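Gripper week, part two

Quick one tonight, need sleep. Still in the sim, two arms, one brown table, one white box. Plan was Jakov fingers against the Hellon ones, same controller, 200 tries each. Got through 52 before the config fell over. My fault, wrong units again. 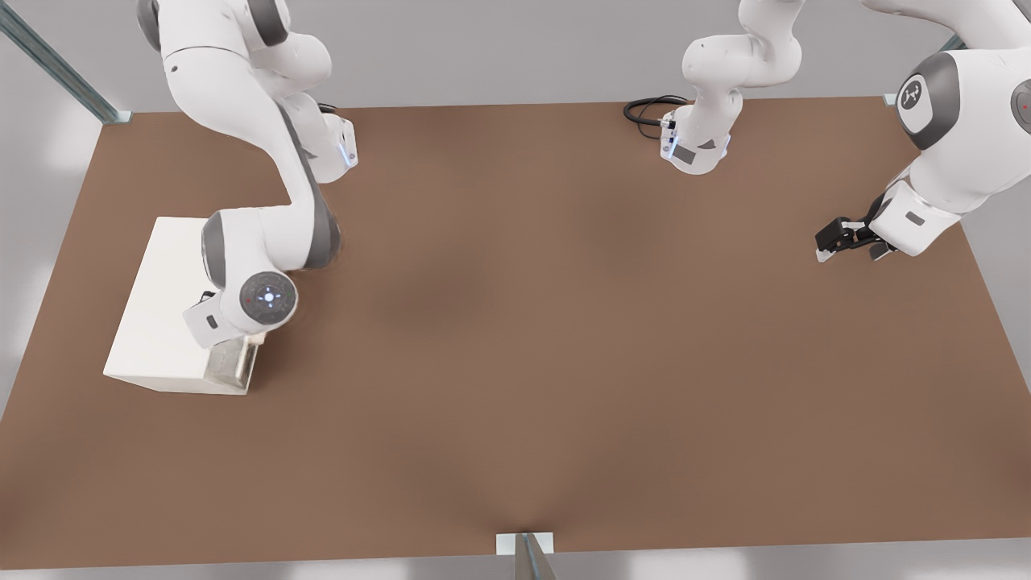
Why I'm starting with the wrist cameras

Because I can't compare fingers if I can't see them properly. Fuvum default puts the view too high for my taste, so I tilted it by 10 degrees. Better. Fingertips low down, loads of table ahead. Left one still looks fatter than the right and it bugs me.
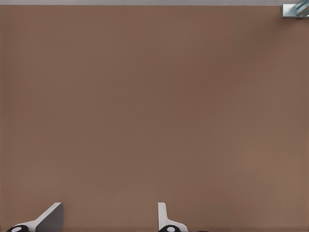
Liv Sundqvist thinks I should leave the tilt alone and just widen the lens, the close-up stuff matters more than the far edge. Maybe. Tried it for 20 runs, got a fisheye look I hated, put it back.
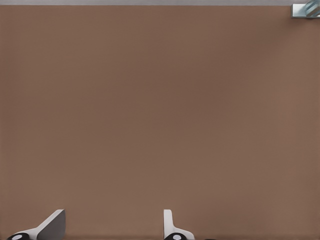 Contact settings next. The Sandberg controller wants one friction number per finger pad, and I'd been giving it one for the whole hand. No wonder the grips were slipping. The left pad is the one I can check from this view, flat gray face turned in toward the other finger, so I'm tuning that side first and copying accross. Lazy but fine.

Open width is the other thing. Jakov opens wider on paper, havent measured it yet. 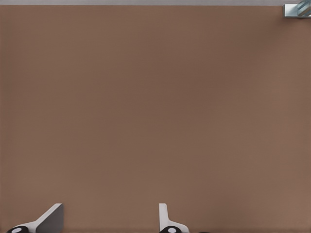 Wrist view, fingers open, nothing in the grip.

Rest of the runs tomorrow, if the units behave. Hellon after that.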